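Blocks on a Board: Notes From a Skeptical Sorter

I went into this with low expectations. Every few months somebody tells me that plain wooden blocks are the best toy ever made, and that all you need is a flat surface and a free afternoon. I have owned blocks. Mostly I remember stepping on them. But I had a mixed set from Flaltitz sitting in a drawer, a secondhand bag from Gekance that cost me $9, and a shelf of articles claiming that sorting by color is good for practically everything, so I decided to look harder at small painted wood and see if any of it held up.

This page was last changed 2023-07-11. Captions are mine and so are the complaints.

On color. The standard advice is to start with red, blue, green and yellow and add nothing else until those are boring. I thought this was a way of selling you the purple ones later. After a few weeks I will admit that four colors is plenty for a small set. My Gekance bag had two oranges in it that were close enough to red to start arguments under a kitchen bulb, and I took them out.

On shape. This is where I part company with the people who write the leaflets. A cylinder is a good block. It stands up, it stacks, and it rolls if you want it to. A star is a nice thing to look at and a poor thing to build on. The points snag against whatever is next to it, and stars pushed together never line up the way you pictured.
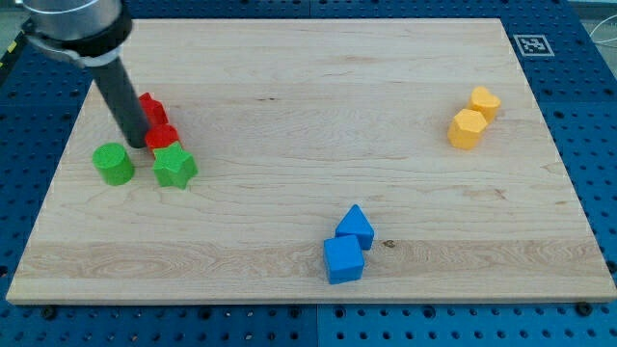 Which brings me to surface. Flokau sells a felt sorting mat for $30, and I have read 50 glowing comments about it, most of which sound like the same person. Felt drags. You nudge a block and the mat comes along for the ride. A big wooden cutting board does the job better and you may well own one already. Light maple is my pick -- red and green show up clearly against pale wood, and even yellow does all right, though I expected it to wash out. The grain is a distraction for the first minute and then you stop seeing it.

Size matters more than the wood does. On a small board every pile touches every other pile and you are no longer sorting, you are just crowding. Give each color its own patch with bare wood between. I keep my groups small, and I don't see what a pile of 50 teaches that a pair doesn't. The leaflet disagrees. The leaflet also came with a coupon for more blocks.

Pushing versus picking up. The Bukhari booklet, which I borrowed in May and still have, wants every block lifted and set down. Fine for cylinders. With low, chunky pieces I would sooner slide them, going slowly and keeping the push close to the middle of the back edge. Push off center and the block turns. Push a block that is already up against another one and you are moving two blocks, whatever your plan was. The booklet skips over that part.

Paint. Mine has worn at the corners and I don't mind. "Heirloom finish" was the phrase on the Flaltitz box, and the finish lasted until the first time they were tipped out on a tile floor. Wipe them with a damp cloth and dry them right away. I would not soak them, no matter what the box says.

So, do I believe the claims? Some. Sorting is quiet and it fills half an hour. I have seen no sign that it improves anybody's character. If you already have a board and a handful of blocks, try it before you buy a mat, and leave the stars for last.

More pictures when I get through the rest of the Gekance bag. The two oranges are still in a jar by the sink.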